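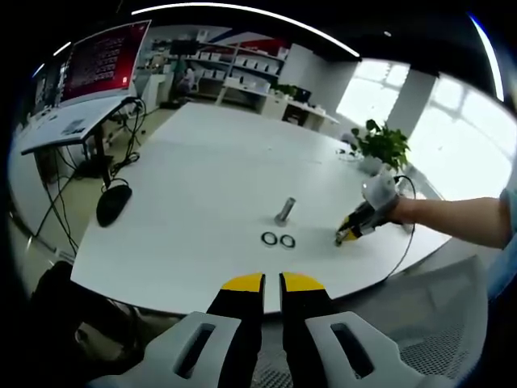

ultan_h
Has anyone bought sterling silver ring blanks from Sestov? I need plain bands for stamping and their price is lower than what I pay now. My worry is sizing. Before I order I lay two rings flat side by side, like the black ones on the white table, and if the edges don't match I know the batch is off. Can't do that with a web shop.

Lorcan Duggan
Bought from them in January. 106 bands, 3 were a half size small. They replaced those without any fuss.

sakdaw
Flat on a table tells you very little. Put them on a steel mandrel and read the size.

ultan_h
I do that too. Flat is quicker for a first look.

sakdaw
Quicker, but you will miss a half size on a thick band.

daithi_mc
I disagree about Sestov. Mine came marked 925 but two had rough seams that opened up when I hammered them. I went back to Drodico and pay more.

Lorcan Duggan
Did you anneal first? Mine were fine once annealed.

daithi_mc
Yes, same as always.

ultan_h
Thanks. I'll order a small pack and put every one on the mandrel.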